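From: Carter Campbell
To: farkach-data list
Date: 12/5/22
Subject: Re: Re: episode counts and what to throw out

On the Hiebert side someone wrote:

> We have 973 episodes from Clillulham on the server but the
> index only lists 920. Are the other 53 bad, or did the index
> script skip them? Also, do you want us to drop the ones where
> the gripper opens and nothing gets picked up? Our first
> training run in October left them in.

The 53 are fine. They were uploaded after the index was built, and I have not rerun the script yet. I will do it tonight and post the new file in the same folder. Please don't edit the old one by hand.

On the second question, please keep them for now. An open gripper with nothing in it is part of most episodes anyway, at the approach and again after release. If you cut every stretch like that, the policy only ever sees closed fingers and has no examples of lining up on a box or a bottle first.

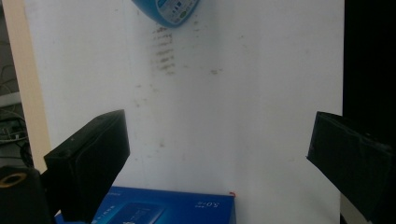
What I would drop is any episode where the operator stops for more than 2 seconds in the middle of a reach. Those pauses teach it to hang there. Sernonton filtered theirs this way and kept 700, and their runs looked steadier than ours - though they also used a smaller set of items, so I would not read too much into it.

Two requests for anyone still recording. Start with the fingers fully open, every time. And move the items between episodes, even a little. We have long stretches from Clillulham where the layout never changes, and they add very little.

If you find an episode you are unsure of, put the number in the shared sheet and leave the file alone. I go through the sheet before each rebuild.

Carter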